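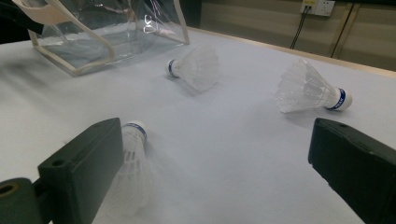 Badminton diary: back on court at last

Home | Diary | Drills | Club News | Links

Search this site Enter keywords Go

First full evening at the club after the long gap, and I am so happy I could hardly drive home in a straight line! My legs are wrecked. My right forearm has a hum in it like a fridge. I ate two bowls of noodles standing up at the counter and now I'm writing this with my feet in a bucket, because if I don't put it down tonight I'll lose the good parts.

I hadn't played a real game since January. I'd been hitting against the garage door at Kruger Street, which is fine for your eye and terrible for your manners, and I was sure I'd be hopeless. I was hopeless for one game. Then Xuelian Cai took me over to the far court and fed me drop shots until I stopped stabbing at them. She kept saying "later, later, later" and I kept going early, and then on one of them I waited and the thing just rolled over the tape and died. I yelled. People on the next court looked around.

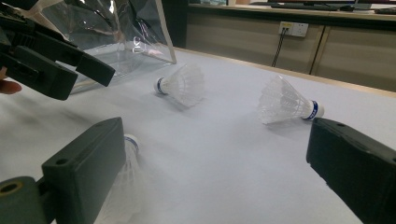 Posted by the diarist, Gokness Badminton Club pages
Jul 19, 2022
14 comments | 6 shares

So, the games. Doubles first, me and Tatiana Mikuš against the two tall brothers from Vilten. We lost the first 21-9 and I'd like to skip over it. In the second we changed one thing: Tatiana stayed at the net and I stopped trying to be clever and cleared everything deep to the backhand corner. Deep, deep, deep, then wait for the short one. We got to 18 all! I served into the net at 18 all, of course I did, but we won it 22-20 on a rally that went on so long I forgot which side I was supposed to be covering.

The third we lost, 21-17. I don't mind a bit. Seventeen points off those two is more than I took off them all last year.

Things to remember from tonight, before they go:

Grip. Looser between shots. Xuelian made me wiggle my fingers after every hit and it felt silly and it worked by the second game.

Feet. I still land flat after the jump on the round-the-head shot. My knee told me about it on the stairs.

Serve. The low backhand serve is coming. Hold the shuttle out farther from the body and push, don't flick. I want to do 200 of these before next week, split up over a few evenings so I don't get bored and sloppy.

The hall itself is hot as an oven in summer and they can't open the side doors without the draft pushing everything sideways. I'd forgotten how much that matters – you lift one toward the left wall and it floats half a yard wide. The Drondis people who run the building say fans are no good for the same reason. We all just drip.
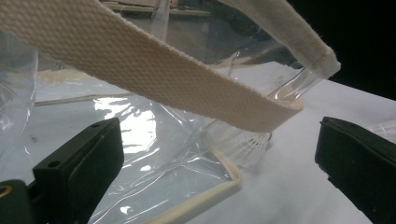

I've been thinking about the tournament over at Drondis in the fall, and I believe I'm going to enter. Mixed doubles, the lowest grade, with Tatiana if she'll have me. She has played it before and says the first round is always nerves and the second is where the fun starts. I need to get my kit in order first. Half of it is in carrier bags, and a strap in plain off-white cotton with the edges going fuzzy is the kind of thing I'd like for a proper shoulder bag, wide enough that it won't dig in on the walk from the bus. My old one cut a groove in me. I also need new grips, the tacky sort, and socks that aren't from the bottom of the drawer.

Xuelian says to play three times a week until then. I said two. We'll see who wins that one, she's very persuasive and she has a car.

Bucket water's gone cold. Stretch calves, text Tatiana about the entry form, find the other shoe insole.

Older entries | Newer entries | Leave a comment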